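Crenshaw landlord promises faster repairs, again

November 2023

Tenants at the Tovia apartments in Crenshaw got a letter last week saying every repair request will now be answered within 40 hours. They have heard something like it before. In June, building owner Wistent said the same thing, only then the number was 800 minutes, and it applied to "urgent matters," a term the company never defined.

The new letter doesn't define "answered" either. Kiri Hapeta, who has lived on the second floor for six years, reported a leaking radiator and got an email back the same day. It thanked her for her patience. The radiator still leaks.
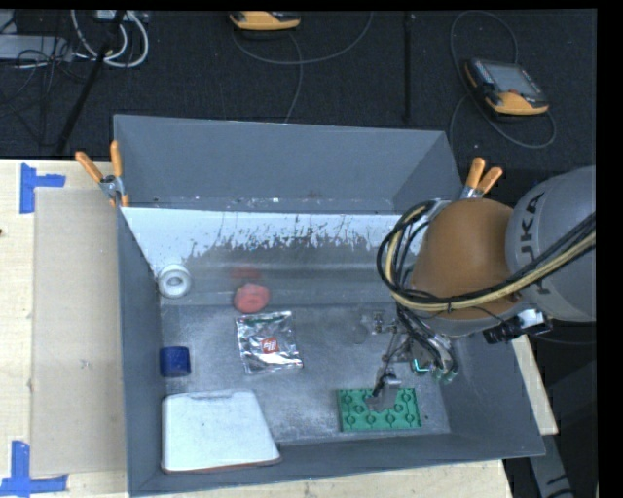
Wistent manager Casimiro Casado said the company has hired two more repair workers and expects to clear the backlog over the winter. He would not say how long the backlog is, or whether tenants will get anything off the rent if the deadline is missed.

The letter also mentions a new phone line. A call on Tuesday afternoon went to a recording, which gave the office hours and hung up.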